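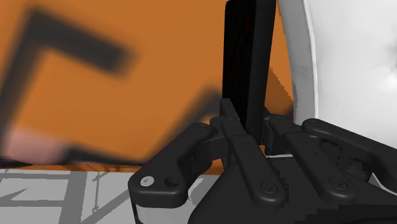 Rendering: black plate held upright in a black gripper

Travix Evening Journal for the Time After a Separation
Item no. 641
Second edition, in stock

This journal is made for men and women who are divorced or separated and who are still angry in the evening, when the house is quiet. It was written by Josée Friesen, who has led talking groups for separated parents in Stinimeck since many years. The exercises come from these groups. She took out the ones that people did not like to do at home.

How it is used

Each evening has two pages. On the left page you write what you would like to say to your former husband or wife, and you can write it as rude as you want. The right page is for the next day. It asks who you will meet, what must be arranged for the children, and if there is a message you have to answer. Many users fill only the left page in the first weeks, and this is fine.

Every left page is perforated and can be torn out. Please think about this before you leave the journal in a place where your children can find it.

At the back there are five letters which you begin but do not send. The first sentence is already printed. Under it you have a full page, and for the letter to your parents there are two.

Contents
Evening pages without printed dates
Five letters with printed first sentence
Calendar for handover days and school holidays
List of expenses for the children
Pocket in the back cover for papers from the lawyer

Paper and binding

The binding is sewn and the journal stays open flat on a table. The paper is cream and a little thicker than in the first edition, where some customers told us that a fountain pen went through. Pencil and ballpoint are both good. The cover is gray cloth and has no title on the front — only on the spine, in small letters.

What customers wrote to us

"I was against it because my sister gave it to me. I used it from October until spring. The page for the next day helped me more than the angry page." Emmett Dvorak

"The calendar should have more space for each day. We change the plan very often. For the rest I am satisfied." Eirlys Kneath

For groups and counselors

The second edition has 1,000 copies, and a part of them is kept for groups. If you order for a group, please write to Ignacio Kincaid at our Thibodeaux office and tell him how many people take part. A leader's booklet is added to each group order without extra cost.

Please note

The journal does not replace a doctor or a therapist. If you are afraid that you could hurt yourself or another person, please call the emergency number of your country.

Orders are sent in a plain envelope with Vandmont as the sender. Unused journals can be returned if no page was torn out.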